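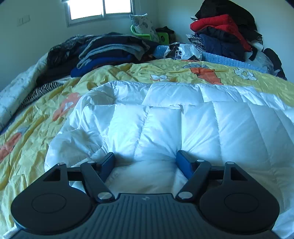 Pistska家务操作开放日参与者招募

各位邻居、各位朋友，还有二月份来过、临走时一再叮嘱我们“下次还办一定要说一声”的老朋友们：

开放日又要办了！时间定在2025年5月9日，上午下午各一场，地点还是Pistska在老纺织宿舍那一侧的二层小楼，从临街的铁门进来，上楼左转。我们现在公开招募40位参与者，来看一看、摸一摸、动手做一做“教机器叠被子、收衣服”这件听起来有点好笑、做起来相当费劲的事情。不需要懂技术，不需要带电脑，会铺床就行；不太会铺床也行，后面会说到。

先说说我们平时在做什么

Pistska是一个做家务操作数据的小团队，日常工作说起来很朴素：手里握着夹爪，走到床边、沙发边、衣柜边，像平常收拾屋子那样把东西夹起来、拉平、对折、堆好，同时把过程录下来。录下来的东西整理以后，交给做算法的同事去训练，再放到机械臂上试。机械臂学得好不好，很大程度上取决于人当初做得自然不自然。所以我们特别需要不同年纪、不同习惯的人来参与，有人叠被子先对角，有人先对边，有人干脆一卷了事，都是好样子，都有用。

布料这一类东西，说难是真的难。杯子放在桌上，今天是这个形状，明天还是这个形状；被子可不一样，您把它掀一下，它就变成了另外一床被子。缎面的滑，绗缝的厚，棉布的床单一抓就皱，毛毯又沉。夹爪只有两根手指，要找到一条边，夹住，提起来，还不能把底下那层一起带走。很多人第一次上手都会把床单和被子夹在一块儿提起来，笑成一团，然后第二次就好多了。

所以这次开放日的主题就定为“床上和床边”：铺床、叠被、收衣服、把一堆东西分成几堆。我们特意没有把房间布置得像样板间，被套颜色不配套，衣服摞得也不太讲究，跟大多数人家里差不多。要是您进门以后忍不住想先替我们收拾一遍，请先忍一忍，等会儿有的是机会。

当天的安排

两场内容完全相同，选一场参加即可，全程2小时，中间有休息。

签到之后先坐下来喝口水。茶水和小点心由隔壁的Espiritu茶点铺准备，有一种咸口的酥饼，二月那场开到一半就被吃光了，这次我们多订了一些。对坚果、乳制品或者麸质过敏的朋友请在报名时写清楚，他们会另外装盒。

喝水的工夫，会有同事讲一小段介绍，讲得不长，也没有幻灯片，主要是把当天会碰到的几样东西拿给大家看：手持夹爪怎么握、扳机在哪里、手指张开能张多大、腕部累了怎么换手。有问题随时打断，我们很欢迎被打断。

接下来是演示。Dikel会带一台双臂的演示台过来，现场叠一件上衣和一块方巾。先打个招呼，演示有可能不顺利，有时候它会对着一只袖子犹豫很久，有时候叠到最后一步又自己抖开。我们不打算剪辑，也不会换一块“听话”的布，做成什么样就给大家看成什么样，看完可以站到围栏外面近一点的地方提问。

然后就是您自己动手的时间了。参与者会分成小组，每组一张床，轮流握着夹爪完成几项任务。任务卡放在床头，写得很简单，比如“把被子对折，堆在床尾”“把深色衣服从浅色衣服里挑出来”“把枕头放回原位”。每个人做10次短操作，一次通常很快，做完就换下一位，在旁边等的人可以看，可以出主意，也可以坐着歇会儿。

最后大家围在一起聊一聊。哪一步最别扭，哪个动作用手做毫不费力、换成夹爪就怎么都不对，您家里最不想做的家务是哪一件，这些话我们会认真记下来。上一次有位参加者提到，叠被子的时候其实一直在用小臂压着，手只管捏边，我们回去琢磨了好几天，后来任务的顺序都跟着改了。

我们希望谁来

年满十八周岁，能站立活动一段时间，手部没有近期受伤，基本上就可以报名。左撇子特别欢迎，我们手上左手操作的记录偏少。做过酒店客房、护理、洗衣、家政工作的朋友也特别欢迎，你们手上的功夫是我们最想学的，请在报名表的备注里提一句，我们会尽量安排您先做一轮，让同组的人都看看。

从来不叠被子的年轻人，也请不要不好意思。机器将来要面对的被子，有相当一部分就是你们那样的被子。

带孩子来可以吗？可以来看演示，孩子由您自己照看，动手环节暂时只对成年人开放，因为夹爪是按成年人的手做的，小朋友握着偏重。行动不便的朋友请提前告诉我们，小楼没有电梯，不过一楼有一间房可以摆一张床，同样的任务在楼下做，演示也会接到楼下的屏幕上同步播放。

穿什么、带什么

穿平常的衣服就好，袖口不要太宽，手链和大戒指最好先摘下来，我们有带锁的小柜子。长头发请扎一下。屋里铺的是垫子，需要换拖鞋，拖鞋我们准备了，习惯穿自己的可以带一双。

如果您家里有打算淘汰的被套、床单、枕套、旧衣服，洗净之后欢迎顺手带来，花色越热闹越好。纯白的、素灰的布我们不缺，大花的、条纹的、斑马纹的，还有那种过年时候才舍得铺的亮面被子，见一件爱一件。尺寸不限，有点开线也没有关系，破洞太大就不必了。东西带来以后会登记，不退还，请确认真的不要了再带。上次有位阿姨带来一床被面，我们都登记完了她又舍不得，抱着回去了，完全理解，不过还是请在家里先想好。

关于录制和隐私

动手环节会录制。夹爪上的镜头朝向夹爪前方，录的主要是手指和布料，偶尔会带到房间的其他部分。我们不采集声音，不需要您露脸，同组的人站在指定的位置就不容易被拍进去；万一拍到了，整理时会做遮挡。签到时有一份同意书，一页纸，字印得比较大，请慢慢看，看完再签，不想签也完全没有关系，您照样可以留下来看演示、吃点心、聊天，只是不参加录制的那一部分。

活动结束以后要是改了主意，凭签到时领到的编号给我们写信，我们会把您的那部分删掉，不问原因。编号写在一张小卡片上，请收好，丢了就很难对得上了。

演示环节可以拍照，拍到其他参加者请先问一声。动手环节请把手机收起来，一方面腾得出手，另一方面也照顾一下不愿意入镜的人。

报酬和交通

完成动手环节的参与者，每位有169元的参与费，活动结束当天转账，需要您提供收款方式和一个签名。只看演示、不参加动手的朋友没有这笔费用，点心当然是一样的。

小楼门口不太好停车，建议坐公交，下车以后沿着围墙走，看到墨绿色的铁门就到了。骑车来的可以停在院子里，靠左边放，给送货的留出一条道。远一点的朋友可以搭Traleo的接驳小巴，两场开始之前各有一趟，从文化馆北门发车，不收费，要坐的请在报名时勾选，方便司机知道要等谁。车子准点开，请稍微早一点到。

怎么报名

在本页末尾的报名表里填写称呼、联系方式、想参加的场次、惯用手，以及有没有需要我们留意的地方，提交就可以了。不方便在网上填的，直接到小楼一楼的前台填纸质的也行，前台上班时间都有人，顺便还可以看一眼场地。

两场名额平均分配。报名人数超出的时候，我们会按年龄段和惯用手做一些搭配，并不完全看先后，所以早报没有报上的朋友请不要生气，您的名字会留在候补里，有人临时来不了我们会马上联系您。结果会用短信通知，报上的和没报上的都会收到，不会让您干等。

临时有事来不了，请尽量提前说一声，回一条短信就行，不用解释。有人等着候补呢，早一点知道，对方也好安排时间。

几个常被问到的事情

有人问，做得不好会不会浪费你们的时间。不会。夹空了、掉了、叠歪了重新来，都是正常的过程，请按自己的节奏做，不要跟旁边的人比快。任务做到一半觉得累，放下就好。

有人问，你们是不是在招工。这次开放日本身不是招聘，不过我们后续确实会需要一些按天来帮忙做操作的人，时间比较灵活，有兴趣的话请在备注里写“愿意长期参与”，之后有合适的安排会另外跟您联系，报酬和时间到时候细谈，写了也不代表要答应什么。

还有人问，机器什么时候能到家里来叠被子。我们也很想知道。来看过演示以后，您大概会有自己的判断，到时候请讲给我们听听。

夹爪重不重？空着手掂一下觉得还好，举久了手腕会酸，所以每个人的操作都是分开做的，中间一定会换人。平时有腱鞘炎或者肩膀不舒服的朋友，建议只看演示。

被子干净吗？每一场之前床品都会重新换洗，夹爪的手柄在换人时擦拭，门口有免洗洗手液。感冒发烧的朋友请好好休息，下一次我们还会再办的。

好啦，啰啰嗦嗦写了这么多，其实就是想请您来坐一坐，顺手帮我们叠几床被子。欢迎转发给家里的长辈、楼上楼下的邻居，夫妻两个一起来也很好，请各填一份报名表，想分在同一组的写在备注里。

Pistska开放日筹备组

报名表从下方进入，提交后页面会显示“已收到”，没有显示的话请再提交一次。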